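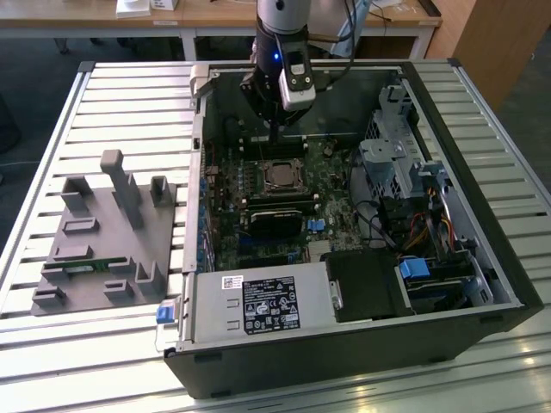 Ledari's arm over an open desktop tower, with the fixture plate on the slats to the left.

Taking memory out of an old computer is a two-minute job for a person with a thumbnail and some patience. Push the latches, lift the stick, set it down somewhere it won't get scratched. Do it all afternoon and your fingertips start to complain. Ledari, a kit built for small refurbishing shops, hands that chore to a robot arm, and after spending a good part of July with one I'm surprised by how much I liked having it in the room.

The kit comes in two cartons. One holds the gripper and its wrist camera, the other holds the fixture plates and a box of clamps. You bring your own arm and your own table. Ours is a slatted aluminum bench, and I can't recommend that kind enough, because everything bolts down wherever you want it and a dropped screw is easy to hear (if not always easy to find).

Setup took 80 minutes from the first carton to the first move, and most of that went to clamping. The tower goes on its side with the cover off, and it really does have to stay put. Ledari's clamps bite on the edge of the frame and leave the inside clear. The software, called Wikura, then asks you to jog the arm to a few spots on the board and confirm each one. I expected to hate this part. It's actually kind of fun, like parking a very small crane.

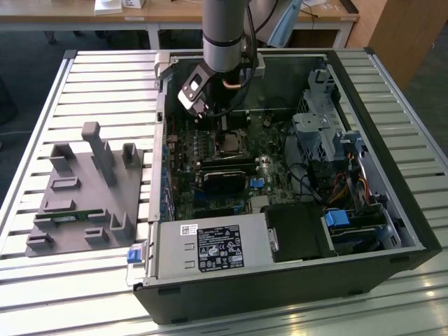
From the Holtier Workshop Desk

The plate is the piece I'd buy on its own. It's plain gray plastic with raised holders in different shapes, and a memory module can lie along its slots or stand up on edge between two supports. That matters more than it sounds. A robot that lets go of a part in a slightly different spot each time will miss it on the next pick, and the holders take care of a lot of that drift. The files for printing your own come with the kit, so a cracked holder doesn't mean a week of waiting for the mail.

Wikura lets you build a job out of short steps: move, close, lift, place. You can run them one at a time with a pause between, and I did that for longer than I needed to, with one hand near the stop button. By the second morning I'd relaxed enough to drink coffee next to it. The arm is slow over the board by design, and you can make it slower still. Please do, at least for the first few towers - there is a lot in there to bump into.

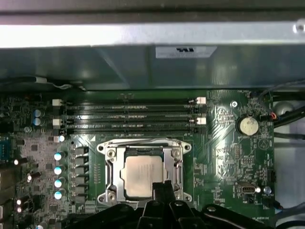 The wrist camera's view, with four memory slots above the processor socket.

I kept the wrist view open on a second screen the whole time. Being able to see the latches and the contacts up close is a treat even when the arm is parked, and I caught two bad approach angles that looked perfectly fine from where I was standing. The view does lose some of the board behind the gripper's own fingers, so you want the bench camera running too. Wikura shows both side by side.

My complaints are mostly about paperwork. The manual jumps from page 7 to page 9 right where it should explain grip force, and the version on the website has the same gap. Support wrote back within a day with the missing page, cheerful about it, but a first-time owner shouldn't have to ask. I'd also like longer cable ties in the box.

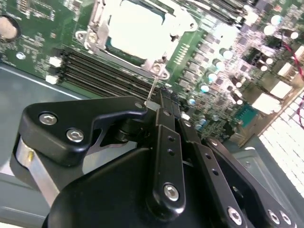 The other thing to plan for is reach. Desktop cases are crowded, and a gripper with this many links needs elbow room that a drive cage or a bundle of power wires won't always give it. Wikura has a keep-out tool for this. You draw a block over anything you don't want touched and the arm plans its way around it, or tells you it can't. I drew too many blocks at first and got a lot of polite refusals.

A rival kit from Gökçe covers the same ground and has a nicer screen layout, but it wants its own table, and for a shop that already has a bench that settles it. Ledari is the one I've asked to keep through the fall. I have a stack of towers in the hallway to get through, and I want to try it on expansion cards next.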